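## 3. Workspace Layout

The third part of the Tavby project concerned the arrangement of a shared worktable for small supplies. The table in the Esow workroom is used by several student groups in the course of a day, and rolls of tape and similar items were frequently left wherever the last group had finished with them. In December, 24 students completed a short questionnaire, and 20 of them reported losing time at the start of a session looking for supplies.

The layout adopted was deliberately simple. A small rectangular tray with low walls stands on a patch of gray tape, and a black square is fixed to the white tabletop to its right. The tape extends past the tray, so the position remains easy to find when the tray has been taken away for cleaning. 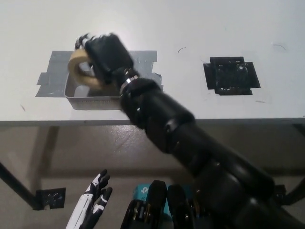
Ring-shaped items are assigned to the tray. The black square is reserved for items awaiting return to the cabinet and is to be cleared at the end of each session. Labels were considered and rejected after the first draft of the plan, as the assignments change from term to term.

One weakness was identified. The corners of the gray tape are jagged, and a neater outline should be cut before the layout is copied to the second table.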